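Is an end-user certificate the same as an export licence?

ambrose76
2/22/19
I'm reading up on the arms trade for an evening class in Ziltdale and I keep muddling these two. Does the buyer sort out both?

irnstead_reader
No – the buyer's side signs the end-user certificate, saying who'll have the kit. The seller applies to their own government for the licence. I mixed them up for ages too!

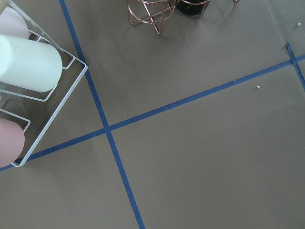 Rules on selling things on afterwards vary a lot, so check the country you're writing about.

zistosberg28
same thing more or less, just paperwork

Related
What counts as dual-use goods?
Who checks where exported arms end up?
Embargo or sanctions?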